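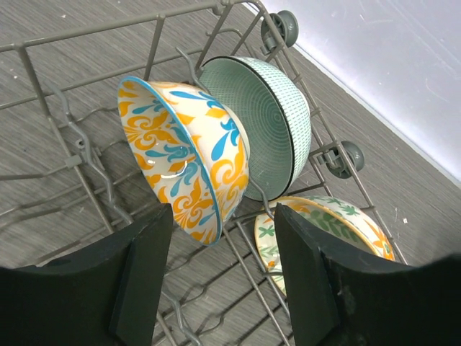 식기세척기 아래 칸 바퀴를 바꾸는 방법

저는 한국에 온 지 9년 되었고, 지금 집의 식기세척기는 전에 살던 분이 두고 가신 것입니다. 봄부터 아래 칸 선반을 당길 때마다 덜컹거리고 한쪽으로 기울었습니다. 수리 기사님을 부르면 출장비가 아깝다고 생각해서 혼자 해 보았습니다. 한국어 설명을 찾기가 어려웠기 때문에 제가 한 순서를 적어 둡니다. 표현이 어색한 곳이 있으면 댓글로 알려 주십시오.

준비물
새 바퀴 (받침이 같이 들어 있는 것)
얇은 일자 드라이버
마른 수건 2장
오래된 칫솔
주방 세제 조금

부품을 주문하기 전에
먼저 모델 번호를 확인합니다. 보통 문을 열면 문 옆면이나 위쪽 가장자리에 스티커가 있습니다. 저는 처음에 바퀴의 지름만 재고 주문했는데 받침의 모양이 달라서 반품했습니다. 지름, 축의 굵기, 철사를 잡는 부분의 폭을 모두 재는 것이 좋습니다. 자로 재기 어려우면 종이에 대고 연필로 그린 다음에 그 그림을 재면 됩니다.
저는 Hument라는 온라인 부품 가게에서 샀습니다. Berisha의 호환 바퀴도 보았지만 제 선반의 철사보다 홈이 넓어서 사지 않았습니다. 배송은 빨랐습니다. 포장 안에 설명서는 없었습니다.

1. 선반 꺼내기
기계가 완전히 식은 다음에 시작합니다. 방금 끝난 기계는 안쪽 아래의 열선이 뜨거울 수 있습니다. 그릇과 수저통을 모두 빼고 문을 끝까지 내립니다. 선반을 앞으로 당기고, 두 손으로 앞쪽을 조금 들면서 꺼냅니다. 바닥에 수건을 깔고 그 위에 놓습니다. 물이 남아 있는 경우가 많습니다.

2. 헌 바퀴 빼기
바퀴만 빠지는 종류가 있고, 받침까지 같이 빠지는 종류가 있습니다. 제 것은 두 번째입니다. 받침 안쪽에 작은 걸쇠가 있습니다. 드라이버 끝을 걸쇠 밑에 넣고 천천히 들면 '딱' 소리가 나고 풀립니다. 힘을 한 번에 주지 마십시오. 오래된 플라스틱은 잘 부러지고, 조각이 튈 수 있습니다. 만약 전혀 움직이지 않으면 따뜻한 물에 적신 수건을 잠시 감아 두십시오. 저는 이렇게 해서 마지막 것을 뺐습니다.

3. 철사 닦기
받침이 있던 자리에는 하얀 물때와 기름이 쌓여 있습니다. 칫솔에 세제를 묻혀서 닦고, 물로 헹구고, 마른 수건으로 닦습니다. 이때 코팅이 벗겨진 곳이 있는지도 봅니다. 녹이 조금 보이면 식기세척기용 코팅제를 바르고, 설명서에 적힌 시간만큼 말려야 합니다. 철사가 끊어진 선반이라면 바퀴를 바꾸어도 소용이 없으니 선반을 새로 사는 편이 낫습니다.

4. 새 바퀴 끼우기
받침의 홈을 철사에 맞추고 엄지손가락으로 누릅니다. 걸쇠가 걸리는 소리를 확인합니다. 그다음 손가락으로 바퀴를 돌려 봅니다. 빡빡하면 받침이 비뚤게 끼워진 것이므로 빼서 다시 합니다. 식용유나 윤활제를 바르는 분도 계시지만 저는 권하지 않습니다. 어차피 세제에 씻겨 나가고 그릇에 묻을 수도 있습니다.

5. 다시 넣고 확인하기
뒤쪽 바퀴를 먼저 레일에 올리고 수평으로 밀어 넣습니다. 빈 상태로 여러 번 밀고 당겨 봅니다. 그 후에 무거운 냄비를 앞쪽에 놓고 한 번 더 해 봅니다. 문이 잘 닫히는지, 물을 뿌리는 날개가 선반에 닿지 않는지도 손으로 돌려서 확인하십시오.

자주 받은 질문
하나만 망가졌는데 전부 바꿔야 합니까?
꼭 그렇지는 않습니다. 그러나 같은 날부터 쓴 바퀴는 비슷하게 닳습니다. 저는 전부 바꾸었습니다.

위 칸도 방법이 같습니까?
다릅니다. 위 칸은 레일 끝의 마개를 먼저 열어야 합니다. 그 내용은 9월에 따로 쓰려고 합니다.

7월 22일 수요일에 2번 단계의 따뜻한 수건 이야기를 추가했습니다.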